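## 3. 導入計画と予算の立て方

本章は、Birneo 梱包セルの購入を検討する設備担当者および購買担当者を対象とする。機器の据付手順は第4章、ティーチングは第5章を参照すること。

本章の作業は発注前に完了させる。発注後に構成を変更した場合、納期は変更受付日から数え直しとなる。

### 3.1 用意する資料

- 対象工程の作業標準書(最新版)
- 使用している箱の図面、または現物
- 直近の出荷実績
- 設置予定場所の平面図(柱、分電盤、排水溝の位置が入ったもの)
- 付録Bの計画シート

計画シートは工程ごとに1枚使用する。複数の工程を1枚にまとめると、3.4の見積依頼の際に差し戻しとなる。

### 3.2 対象工程を決める

1. 梱包作業を、製函、緩衝材の投入、製品の投入、フラップ閉じ、封かん、搬出に分ける。
2. 各作業の所要時間を測定する。測定時間は1作業につき60分とし、始業直後と終業直前は避ける。
3. 作業者が片手で押さえながら行う動作に印を付ける。押さえ動作がある作業は、アーム1台では成立しない場合がある。
4. 印を付けた作業について、次のどちらで計画するかを選ぶ。
 - 構成A:アーム1台。押さえ動作は人が行う。
 - 構成B:アーム2台。押さえ動作も機械が行う。
5. 選んだ構成を計画シートの欄2に記入する。

> **注記**
> 構成Aから構成Bへの増設は可能だが、架台を共通化していない場合は架台も買い直しとなる。増設の可能性があるときは、最初から2台用の架台で見積を取ること。

> **注意**
> 構成Aでは、人の手がハンドの動作範囲に入る。リスクアセスメントの費用と期間を必ず計画に含めること。機械側の安全機能だけを根拠に省略してはならない。

### 3.3 設置場所と付帯設備を確認する

1. 平面図に架台の外形を書き込む。
2. 架台の周囲に保守用の通路を取る。通路に可動式の棚や台車を置く運用になっている場合は、置き場所の変更を先に決める。
3. 最大サイズの箱を、フラップを全部開いた状態で書き込む。閉じた寸法で計画すると、開いたフラップがアームや隣の設備に当たる。
4. 電源の取り出し位置から架台までの配線経路を決める。床を横断する場合はケーブル保護材を付帯費用に加える。
5. 架台上の配線についても、固定具とダクトの数量を拾い出す。
6. 空調機や送風機の風が緩衝材に直接当たらないことを確認する。軽い緩衝材は風で位置がずれ、投入不良の原因となる。

床の耐荷重が不明な場合は、建物の管理者に書面で確認する。口頭での回答は計画シートに記入しない。

### 3.4 見積を依頼する

見積は本体、ハンド、付帯設備、立上げ作業の4区分に分けて依頼する。一式表記の見積では、後で構成を比較できない。

| 区分 | 含めるもの | 見落としやすいもの |
|---|---|---|
| 本体 | アーム、制御装置、操作端末 | 延長ケーブル、予備ヒューズ |
| ハンド | グリッパ、指先パッド、取付板 | 交換用パッド、手首カメラの取付金具 |
| 付帯設備 | 架台、安全機器、配線部材 | 撤去する旧設備の処分費 |
| 立上げ作業 | 据付、ティーチング、教育 | 試験用の箱と緩衝材、立会者の工数 |

1. 計画シートの写しを見積依頼書に添付する。
2. 本体は Clandberg、ハンドは Ovus の各窓口に依頼する。立上げ作業は Noiphan が受け付ける。
3. 見積の有効期限を確認する。10月に年度予算を締める事業所では、有効期限が締め日より後になるよう依頼時に指定する。
4. 交換用パッドは初年度分を9組で計上する。2年目以降は実際の摩耗に合わせて見直す。
5. 受領した見積を計画シートの欄5に転記する。値引きは区分ごとに記入し、総額からまとめて引かない。

> **注記**
> 指先パッドは消耗品扱いとなる。固定資産に含めて申請すると、交換のたびに経理処理が発生する。

### 3.5 現物で確認する

構成を確定する前に、自社の箱と緩衝材を使った確認作業を行う。図面だけでは、フラップの反り、切り口の荒れ、気泡緩衝材のふくらみは判断できない。

1. 量産で使用している箱を、保管場所から無作為に抜き取る。新品のサンプル箱は使用しない。
2. 緩衝材を通常どおりの量で入れ、箱をハンドの前に置く。
3. 指先パッドを閉じた状態で、箱の外壁およびフラップとの位置関係を確認する。
4. 緩衝材を押さえる作業者の手と、ハンドの進入経路が重ならないかを確認する。 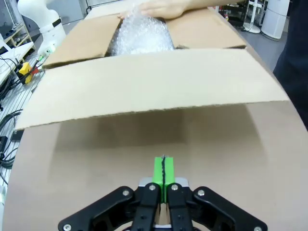

図3-2 手首カメラから見た箱とハンド。緩衝材を手で押さえた状態。

5. フラップが進入経路にかかる場合は、箱の向きを変えて手順3からやり直す。向きを変えても解消しないときは、フラップ押さえを付帯設備に追加する。
6. 結果を計画シートの欄6に記入し、確認者が署名する。

> **注意**
> 確認作業中にアームを動かす場合は低速モードを使用し、非常停止ボタンの担当者を1名置くこと。手を箱に入れた状態でアームを起動しないこと。

### 3.6 予算を確定する

1. 4区分の金額を合計する。
2. 箱の仕様変更が予定されている場合は、ティーチングのやり直し費用を加える。
3. 月間の梱包数で年間の運用費を割り、1箱あたりの費用を出す。運用費が年額の場合は、先に12で割って月額に直す。

 記入例:月間梱包数 1,538箱。運用費は月額を使用する。

4. 現在の人手による費用と比較する。構成Aでは押さえ作業の人件費が残るため、削減額から除く。
5. 計画シートを購買部門に提出する。

費用の比較には、立上げ期間中の並行作業も含める。立上げ中は旧工程を止めないことを前提とし、両方の人員を計上する。

### 3.7 問い合わせ先

| 内容 | 担当 |
|---|---|
| 構成の選定、現物確認の予約 | Somkiat Panyasiri |
| 見積、納期 | Nipon Kaewsai |
| 安全機器、リスクアセスメント | Theerawat Somboon |

計画シートの様式は9月22日(月)に改訂した。旧様式で作成済みの場合は、欄6のみ新様式に書き写して添付する。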